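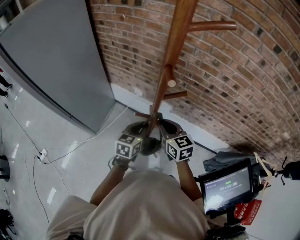

Notes on the Reorganisation of an Entrance Area
Posted 2025-06-14 in Household and Premises

The entrance to the Tonosar rooms has been under review since the winter, and the arrangement of coats has been the principal matter outstanding. This entry records what was decided about the coat stand, its position and its upkeep. Readers who followed the earlier entries on the shelving and the umbrella tray will recognise several of the same considerations.

The stand

The stand is of reddish-brown varnished wood, with a central post, pegs set at differing heights and splayed feet. It was purchased second-hand from Ortuño, a house-clearance shop, for 45 pounds, delivery included. I had previously considered a row of wall hooks. The difficulty was the wall, which is of brick, and in which I was not prepared to drill. Some of the bricks are much darker than their neighbours and have a glazed face, and I should be sorry to see any of them chipped for the sake of a hook.

A quotation was obtained from Vulov for a fitted rail and bench. The figure came to a little over 1,000 pounds before painting, and the proposal was not taken further. I record it only because two readers asked in correspondence whether a fitted solution had been priced.

Position

The stand was tried first beside the door. In that position the longer pegs reached into the path of anyone entering, and a heavy overcoat hung on the door side was brushed by every person who passed. It was then tried in the corner, where only half of the pegs could be reached with any comfort. The place finally adopted is along the brick wall, a short distance forward of the white skirting, so that a coat may hang on the far side without being pressed against the brick.

The floor there is pale grey and has a considerable shine. It shows marks readily. For this reason the stand should be moved by lifting and never by pushing, and the correct hold is low on the post, just above the feet. A stand held by its pegs will tip, and a peg that has once been used as a handle tends to work loose afterwards. Coats are to be taken off before the stand is moved. I have neglected this on one occasion and do not recommend it.

Felt pads have been ordered for the underside of the feet. The Itumeo pads used on the dining chairs have lasted well, although they collect hair and require an occasional clean with an old toothbrush.

Hanging

The following practice has been adopted and is working adequately:

Heavy coats go on the lower pegs, and are shared between opposite sides.
Light jackets and scarves go higher up.
Bags are not to be hung on the stand at all. They go on the bench.
Wet coats are to be shaken outside first, and a towel is to be placed beneath them.
Any item not worn for a month is to be returned to the wardrobe.

The last of these has met with some resistance. It will be reconsidered in September, when the winter coats return and the present allowance of pegs is likely to prove insufficient.

Care of the varnish

The post and pegs are dusted weekly with a dry cloth. A slightly damp cloth may be used on the feet, which receive the most dirt, provided that they are dried at once. I do not use spray polish on the pegs – it leaves a film that transfers to collars, and pale fabrics suffer most. If a peg should become loose, the old glue ought to be scraped out before new glue is applied. The repair should then be left overnight before anything is hung on it.

Matters outstanding

The mat has still to be chosen. The preferred size is 129 centimetres in length, which would cover the distance from the threshold to the stand, but the only colour offered in that size is a rather severe green. A sample has been requested. There remains also the question of a mirror, which cannot be hung on the brick for the reasons already given and would have to be free-standing. Suggestions for a narrow model with a stable base may be left in the comments.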